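Drucken | Seite per E-Mail senden

Sprechnotizen: Greifen lernen in der Simulation
Projekt Uvalel, Kolloquium bei Dellotov

(Titelfolie stehen lassen, bis die Tür zu ist.)

Guten Tag. Ich rede heute über einen Greifer, der in der Simulation ziemlich gut ist und am echten Tisch lange Zeit ziemlich schlecht war. Marisol Fitzsimmons hat die Simulation gebaut, Ignacio Oyelaran die Auswertung. Ich habe die Folien gebaut, Beschwerden über die Schriftgröße also bitte an mich.

Folie 2 -- Ausgangslage
Wir wollten eine Greifstrategie, die nur mit dem Bild einer Kamera von oben auskommt. Kein Tiefenbild, kein Kraftsensor. Trainiert wurde vollständig in Proltunex, unserem Simulator. Im Februar hatten wir die erste Fassung, und sie griff in der Simulation fast alles, was wir ihr hinlegten. Wir waren sehr zufrieden mit uns. Das hielt zwei Tage.

Folie 3 -- Was schiefging
Am echten Tisch fuhr der Greifer zielstrebig auf Schatten los. Er hatte gelernt, dass neben dem dunklen Rand ein Objekt liegt, denn bei uns kam das Licht immer aus derselben Richtung. Ignacio hat das gefunden, indem er eine Lampe verschob. (Kurze Pause, das dürfen die Leute lustig finden.)

Folie 4 -- Die Methode
Wir variieren jetzt drei Dinge getrennt: Lichtrichtung, Oberfläche der Objekte, Farbe des Untergrunds. Die übliche Lösung wäre, alles gleichzeitig zu würfeln und zu hoffen. Haben wir auch probiert. Man bekommt dann eine Strategie, die überall mittelmäßig ist, und weiß nicht, warum.

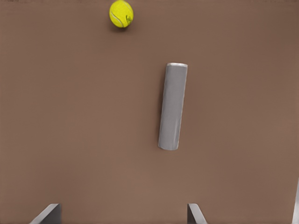

Pro Szene ziehen wir also einen Satz Parameter, rendern und lassen die Strategie einen Griffpunkt und einen Winkel vorschlagen. Danach ändern wir genau einen Parameter und fragen noch einmal. Wandert der Vorschlag, obwohl sich kein Objekt bewegt hat, zählt das als Fehler und geht in die Verlustfunktion ein. Intern heißt der Term »Guerra«, nach der Tabelle, in der er zuerst stand. Umbenennen wollten wir ihn immer -- jetzt steht er im Code an 12 Stellen und bleibt.

Folie 5 -- Objekte
Bälle sind dankbar, da ist der Winkel egal. Zylinder sind es nicht: Ein liegender Zylinder will quer zur Achse gegriffen werden, und ein Glanzstreifen verschiebt gern die geschätzte Mitte. An den Zylindern sieht man deshalb am besten, ob der Term etwas bringt. (Nicht in die Herleitung abbiegen, die steht im Anhang.)

Folie 6 -- Ergebnis
1.000 simulierte Szenen zur Auswertung, keine davon im Training. Mit Guerra-Term bleibt der Griffpunkt bei wechselndem Licht deutlich ruhiger, der Winkel ebenfalls. Beim Untergrund ist der Gewinn kleiner, als wir angekündigt hatten. Wer den Antrag noch im Kopf hat: bitte höflich bleiben.

Am echten Tisch sind die Schattenangriffe seltener geworden, verschwunden sind sie nicht. Die Kurve zeigt vier Trainingsläufe. Einer liegt deutlich unter den anderen, und wir wissen nicht, weshalb. Marisol hat eine Theorie, Ignacio hat eine andere. Ich habe die Kurve etwas dünner gezeichnet.

Folie 7 -- Offen
Durchsichtige Objekte fehlen komplett. Weiche auch. Stapel kommen erst dran, wenn einzelne Teile zuverlässig gehen. Wer bei Dellotov Rechenzeit übrig hat, findet mich nachher an der Kaffeemaschine.

(Falls die Frage nach dem Tiefenbild kommt: Ja, damit wäre es leichter. Anhang, Folie 9.)

Zuletzt aktualisiert: 18. Aug. 2020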